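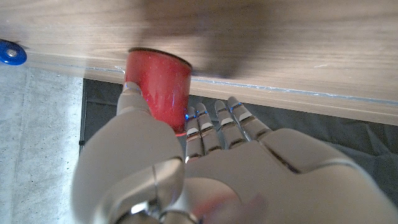 What is the difference between the capacity of a container and its volume? Capacity is the amount a container can hold, while volume is the amount of space that any object or substance takes up.

Chapter 11
Measuring Liquids

11.1 Capacity and Volume

The two words are often used as if they meant the same thing. A pitcher with a capacity of 3000 milliliters may hold 283 milliliters of juice. The capacity of the pitcher stays the same when juice is poured out; the volume of the juice in it does not. The material of the pitcher also has a volume of its own, found by a different method (Section 11.4).

In this book, capacity is given in milliliters (mL) or liters (L). One liter equals 1000 milliliters. Volume may be given in the same units or in cubic centimeters. One milliliter fills exactly one cubic centimeter, so a reading in one unit can be written in the other without any calculation.

Key terms: capacity, volume, graduation, meniscus, brimful capacity, working capacity

11.2 Brimful and Working Capacity

A container filled level with its rim is at brimful capacity. Few containers are used this way. The working capacity is the amount held when the liquid stands at a chosen line below the rim. The space left between that line and the rim is called headspace.

Worked Example 1
Asnakech Alemayehu tests a soup bowl. She fills it level with the rim, pours the water into a measuring cylinder, and reads 283 mL. The working line leaves a headspace of 40 mL. Find the working capacity.

Working capacity = brimful capacity – headspace
= 283 mL – 40 mL
= 243 mL

Both amounts must be in the same unit before one is subtracted from the other.

11.3 Reading a Scale

The surface of water in a narrow glass cylinder curves upward where it meets the wall. This curve is the meniscus. Place the cylinder on a level surface, bring the eye to the height of the liquid, and read the lowest point of the curve. A reading taken from above will be too high – the error grows with the width of the cylinder.

Before taking a reading, find the value of one graduation. Subtract two neighboring labeled values and divide by the number of spaces between them.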